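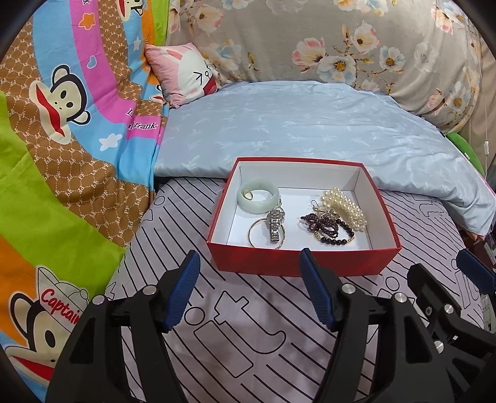
Bracelets, bangles and a ring in an open red box.

Search this site
Search

How to Make a Home Inventory for Insurance

By Iker Villalobos

A home inventory is a written list of what you own, with enough detail that someone who has never been in your house could price it. You need one before a claim, when the things are still there to look at. Mine took two evenings for a two-bedroom apartment in Monwood.

What you need

A phone, a tape measure, a notebook or spreadsheet, and whatever receipts you still have. A flashlight helps with serial numbers on the backs of appliances.

Step 1. Read your policy first

Look for the limits on certain kinds of property. Jewelry, cash, tools and collectibles often have their own cap, well under the total. Write down your deductible too. Check if the policy pays replacement cost or actual cash value. The second one takes off for age, so purchase dates matter more.

Step 2. Set up the columns

Use these: room, item, brand and model, serial number, date bought, price paid, cost to replace today, where the receipt is. Leave a cell blank if you don't know. You can come back to it.

Step 3. Go room by room

Start at the door and work clockwise. Do the closed spaces last – closets, drawers, under the bed. Group cheap things together. "Bath towels, set" is fine. List anything over $100 on its own line.

My kitchen came to 91 lines, mainly small appliances and pans. The living room was much shorter.

Step 4. Small valuables

Take everything out of its usual place and lay it where you can see each piece. Write the type, the metal or stone if you know it for sure, any stamp inside the band, and the length or inside width. If you don't know what a stone is, write the color and leave it there. Guessing "jade" or "gold" can cause trouble later if an appraiser says otherwise.

Pieces that go over the cap may need to be scheduled, meaning listed separately on the policy. Ask your agent what paperwork they want. I had one watch appraised at $600 and the insurer accepted the letter as a PDF.

Step 5. Add up and compare

Total the replacement column and set it next to your personal property limit. If your total is higher, ask for a quote on more coverage.

Step 6. Store it somewhere else

Keep one copy online and one outside the house. Mine is with my sister in Oduvberg – she has the printout and a thumb drive.

Step 7. Update it

I do this every July when the policy renews. Add new purchases, delete what you sold or gave away, and save the file under a new name.

544 shares
12 comments
Leave a comment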